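Gulbridge drawer study: progress report for July

Hi all,

I know the last report was a bit of a wall of text, so I've kept this one short. You're funding us to find out whether an arm trained on one kind of drawer can cope with another it hasn't met, and I finally have some numbers I'm happy to show you!

We've now recorded 952 demonstrations on the stacked cardboard drawers. My target for this stage was 300, so we're well ahead (the cardboard is cheap and quick to swap, which helps a lot). Each demonstration is recorded from a wrist camera and a fixed one, and I check them in Ruvley before anything goes into training.

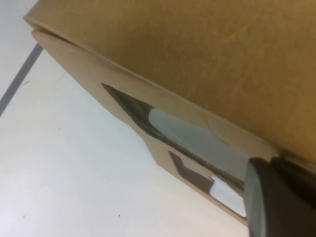
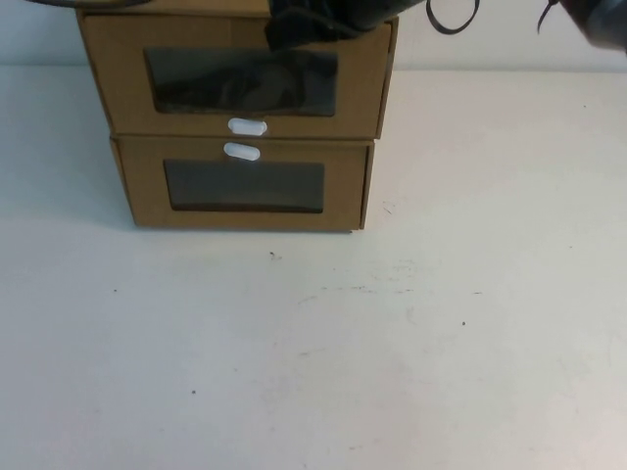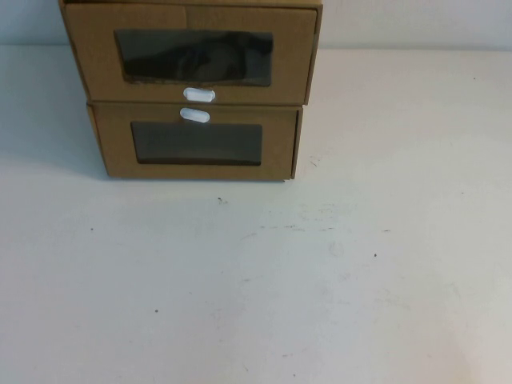

2 min read

The main result is about which camera the policy listens to. When we trained on the fixed view alone, it kept muddling the top drawer with the bottom one -- the pull tabs on these units sit so close together that a small error puts the fingers on the wrong one. Adding the wrist view cleared up most of that. It also made the policy fussier about where the gripper starts from, and I'm still working out why.

The dark windows are a headache too. I'd hoped the policy could use what's inside a drawer as a cue, but the film hides so much that I've dropped the idea for now and put the time into grasping instead.

We lost 5 days to a cable fault on the arm, and I had to throw out a batch of recordings where the two cameras had drifted out of sync. Annoying, but the Pan scheduler now flags that as it happens, so it shouldn't cost us again.

Next up is the transfer test on the Tradgate units, which have a different colour and a stiffer pull. I'd like two more weeks on that before we commit to the second stage, and there's enough left in the equipment line to cover it. Could you let me know if you're okay with the later date? I'll send the full results table once the first round of transfer runs has been checked.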